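Yeoman Bench Set: desktop tower refit

README, revision of 3/23/20

Scope

Yeoman Bench Set covers the fitting of a processor and a 3.5-inch hard drive into a used desktop tower. It holds still pictures of the bench, a parts sheet for each tower and a plain-text log of each refit. Towers were supplied by Clolex from office stock. The printed fixtures were drawn by Trimon and may be reprinted from the files in the fixtures folder.

Contents

stills/ 400 pictures, JPEG
logs/ 100 text files, one per refit
parts/ parts sheets, CSV
fixtures/ drawings and print files, 2 versions

File names in stills/ start with the number of the matching log. Parts sheets use the same number.

Bench layout

The tower is laid on its side on the slatted aluminium bench with the side panel off and the open interior facing up. The fixture plate goes to the left of the case. The drive stands upright in the plate, already in its carrier, and the processor lies in the square pocket lower down. The power supply stays in the case throughout. Mains leads are removed before the panel comes off.

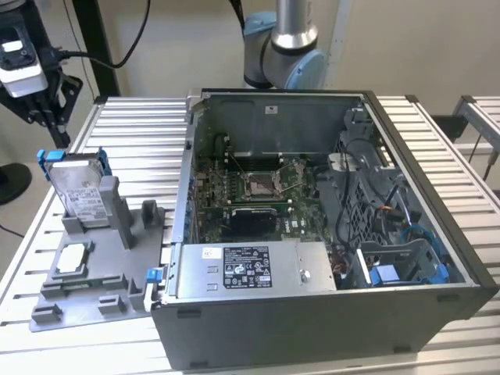

Bench at the parts-ready stage: CPU socket empty, processor and drive in the fixture.

Order of work

1. Check the socket for bent contacts. Record any damage in the log and stop.
2. Lift the lever, open the bracket and seat the processor. Close the bracket before lowering the lever.
3. Apply paste and fit the cooler.
4. Slide the drive carrier into the grey cage until the blue tabs engage.
5. Connect the SATA data cable, then drive power.
6. Refit the side panel.

Labels

Each still carries one stage label: open, parts-ready, cpu-in, drive-in or closed. A part is marked present when any of it can be seen. Parts hidden by cables are marked hidden, with no guess at their position. Text on drive and power supply labels has not been transcribed.

Known problems

Logs from before July use "tray" for the drive carrier. Both words mean the same item.
Two parts sheets lack a memory entry. The modules were not checked before those towers were returned.
Version 1 of the fixture holds the drive too tightly if printed without scaling. Use version 2 for new prints.

Storage and use

The master copy is kept on the Statier archive server. Copies may be used for teaching and repair research. Corrections should quote the log number and the file name.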